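Home | News | Gallery | Hall hire | Contact

Print this page | E-mail this page

Gallery: the new worktops at Grumimside

The work room at Grumimside was refitted in December, and this page shows how it has been going. The old benches had been in place since the building was a school annexe and most had gone soft at the corners. They have been replaced with white tables from Tradstead, all the same height, so two or more can be pushed together for the larger jobs.

Mabli Landeg looked after the ordering and the delivery. Mingxuan Xu put together the layout and has written up the bookings sheet, which hangs inside the door. The bill for the tables came to 1493 pounds with delivery, and the Sunddale fund paid 580 of that. The rest came out of the room's own savings.

We chose white after a long discussion. Dark tops hide marks, but they also hide pins, small screws and offcuts of thread, and the sewing group in particular wanted to be able to find things again. The finish is matt, so the ceiling lights don't glare back at anyone doing close work. It does show pencil. A damp cloth and a drop of washing-up liquid will shift it if you get to it the same day.

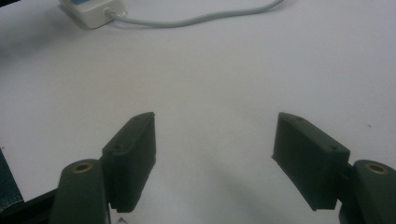
Ink is another matter, and so is superglue. Please put down one of the cutting mats before using either. There are 13 mats on the rack by the sink, in two sizes, and they need to go back flat - they curl if they are left standing on end. Craft knives should never be used straight on the tops.

The tables seat six comfortably when two are joined along the long side. The Friday group has been using them that way for paper cutting and says there is room to lay out full sheets without anyone having to move their tea. Tea is still allowed, on the side shelf.

Lu, who takes the repairs bench, has asked for one table to stay near the window for the daylight. It is marked with a strip of green tape on the underside. Please don't swap it with another when you are moving things back at the end of a session.

A few notes on moving them. Lift from both ends and don't drag, as the feet mark the floor. The folding catches are stiff at present and should ease with use. If one will not close, leave the table standing and write it on the sheet.

The room is open from 10 in the morning, and bookings for after Easter can be made now. It takes around half an hour to set up for a large group, so please allow for that when you put your times down. Old benches in fair condition are still free to collect from the back store - ask Mabli for the key.

Print this page | E-mail this page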